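Laundry arm build - gallery

Posted Wed 26 November

The laundry arm is the long-running project at the Tosthorpe shared workshop, in the back bay past the lathes. The aim is plain enough: get clothes into and out of a front loader without a person bending down to do it. We started in October with one arm and a borrowed bench, and the second arm went on 3 weeks later.

The pictures are from the current round of work. There is a longer write-up of the mounts and wiring on the Dultis page, so the captions are kept short. Click any picture for the larger size.

1. Both arms at the machine

The head view is the one we use most for lining things up. The two arms share the space between the drum opening and the bucket, and most of our early faults were from one getting in the way of the other. The big arm now has a keep-out zone that follows the small one, set in the Nundberg controller. It slows things down a little but we have left it in.
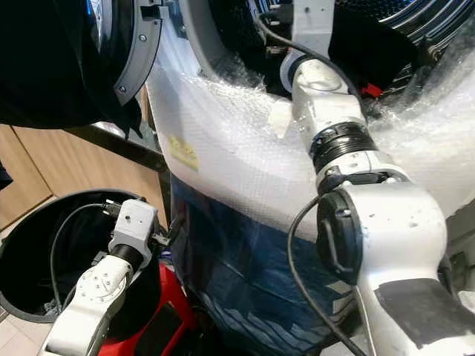 Small arm reaching into the black bucket, large arm up by the bubble wrap.

Cable routing on the large arm is still the weak point. The loop by the joint needs enough slack for a full turn, and any slack is something for a sleeve to catch on. The next version will have clips printed in a softer grade of plastic. If anyone at the workshop has a spool of grey left over, please put it on our shelf.

2. Wrist view

The wrist camera sits very close to the work, so at this distance a garment fills nearly everything it can see. That makes it good for finding hems and folds and not much use for telling where the bucket is. We labelled 157 wrist pictures by hand over two evenings, mostly marking edges where the fabric doubles over. Dark knits were the slowest to do. Denim was easier.
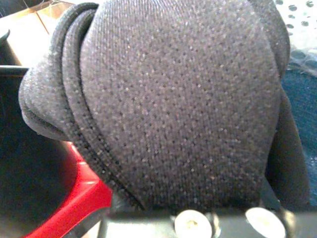

Dark grey knit right up against the gripper bar, folded edge at upper left.

Total stills on the drive now stand at 2,954, counting head and wrist together. The Ó Briain sorting script puts them into folders by camera and session, and it is a fair bit quicker than the way we had been doing it. It does not like file names with spaces. Rename first, then run it.

3. Door and drum

The door is the part that has taken the most thought. It swings well out, and a garment draped over it changes what the head camera can see of the opening. The bubble wrap over the front stays on while we are still setting force limits. Glare off the drum metal is the other nuisance, and we have tried moving the lamp to the cabinet side. 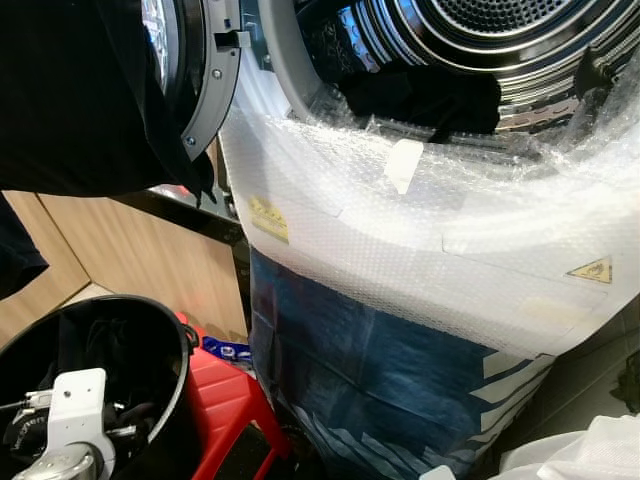
4. Still to do

Shorten the cable loop on the large arm and fit the new clips.

Re-run the head camera calibration with the door fully open. The last one was done with it shut.

Try a wider bucket. The round one is a good height for the small arm but the gripper has to come in close to straight down.

Write up the force settings for the Dultis page - the numbers there now are from the first arm mount and should not be copied.

Back to project list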